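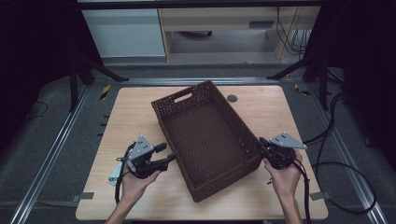

# Fahy Rectangular Wicker Storage Basket, Dark Brown

The Fahy basket is supplied by Ekholm to offices, schools, libraries and residential facilities. It is intended for the storage of light articles on tables, shelves and counters, and may be ordered singly or in cartons.

## General description

The basket is rectangular, with four upright sides and a finely woven floor. The handle slot is cut into the short end, so the basket can be drawn forward from a shelf with one hand. There is no lid and no fabric liner. A washable cotton liner is sold separately under the Gotement name and is held in place by ties at the corners.

Dark brown is the standard color. Slight differences in shade between baskets are to be expected, including between baskets from the same carton, and are not treated as defects. Customers who need a close match across a large order should write "shade match" in the notes field when ordering. Matched orders are packed by hand and normally require additional time.

## Suitable uses

- Paper napkins, table linens and rolled hand towels
- Mail, forms and folded newspapers
- Craft supplies, yarn and small toys
- Bread and other wrapped baked goods

Unwrapped food should be placed on a cloth or paper lining. The basket should not be used for liquids, potted plants without a saucer, or articles with sharp edges that may catch in the weave.

## Ordering information

| Item | Detail |
|---|---|
| Product | Fahy Rectangular Wicker Storage Basket |
| Order code | Fahy 250 |
| Color | Dark brown |
| Weight of basket | 700 g |
| Carton quantity | 24 |
| Liner | Gotement cotton liner, sold separately |
| Lid | Not available |

Orders of 20 cartons or more are delivered on pallets, and the receiving site must have level access. Smaller orders are sent by parcel carrier. Cartons should be opened on arrival and any damage reported before the baskets are put into use.

## Care and cleaning

Dust should be removed with a soft brush or the brush attachment of a vacuum cleaner, following the direction of the weave. Marks may be wiped with a cloth dampened in mild soap and water. The basket must then be left to dry fully in open air, away from heaters. Soaking, machine washing and bleach will damage the weave and are not covered by the product guarantee.

Loose ends may be trimmed close to the surface with small scissors. They should not be pulled.

When a basket is to be kept on a polished or painted surface, felt pads are recommended. Celix self-adhesive pads have been found suitable and can be added to the same order. Baskets in long-term storage should be kept dry and free of heavy loads.

## Inquiries

Requests for samples, shade matching and replacement liners should be addressed to Declan Doherty, Storage Products, Ekholm. Please quote the order code in all correspondence. Prices for the current school year apply until the end of September.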